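**Shared workshops deserve a settled place in local planning**

The closure of the Pekard Street tool library in May drew little comment outside the district it served. Its 57 regular members were told to collect their belongings by a Wednesday, and the unit has stood shuttered from that day to this. The council regards the matter as a lease that ran its course. In our view it shows a gap in policy which the current review ought to address.

A shared workshop is hard to classify. Under the present scheme it is treated as retail if it charges a fee, as storage if it does not, and as education only when a recognised college is involved. Each heading brings its own rates, its own insurance terms and its own inspection. The Fenis Road workshop has been moved between headings three times in five years, and each move required a fresh application and a fresh set of drawings. A body with paid office staff can absorb such work. A small group open on two evenings a week cannot.

The usual objection is one of cost, and it should be met squarely. Public money is short, and a bench used by a few dozen people will always look dear beside a library or a swimming pool. Yet the sums sought are modest. The Cartwright Trust, which lets rooms to makers and repairers on the same terms, asks only that its rent be fixed for longer than a year at a time. Members pay for their own materials. What they cannot supply for themselves is certainty, and without it few will invest in proper lighting, sound floors or dust extraction.

There is also the matter of skill. Much practical knowledge passes between adults who happen to be working in the same room. It is seldom recorded and leads to no certificate, so it does not appear in the figures on which planning officers rely. When a workshop closes, the loss is therefore entered nowhere. The Pikari estate lost its joinery room in this way, and residents there now travel 30 minutes by bus to use a lathe.

We ask for a single planning class for shared workspaces, with leases of no less than five years and one yearly inspection in place of the present several. Existing groups should be moved into the new class without charge. The review closes its first stage shortly, and written responses may still be sent to the planning office.

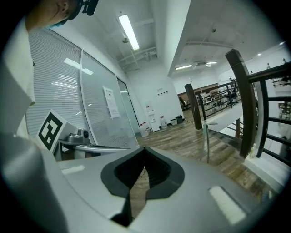
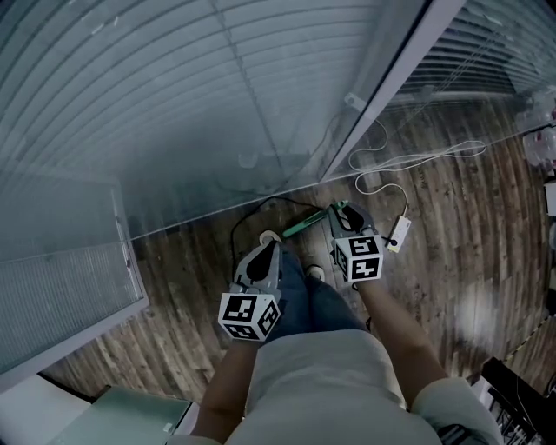 *Hand-held equipment in use over a wooden floor.*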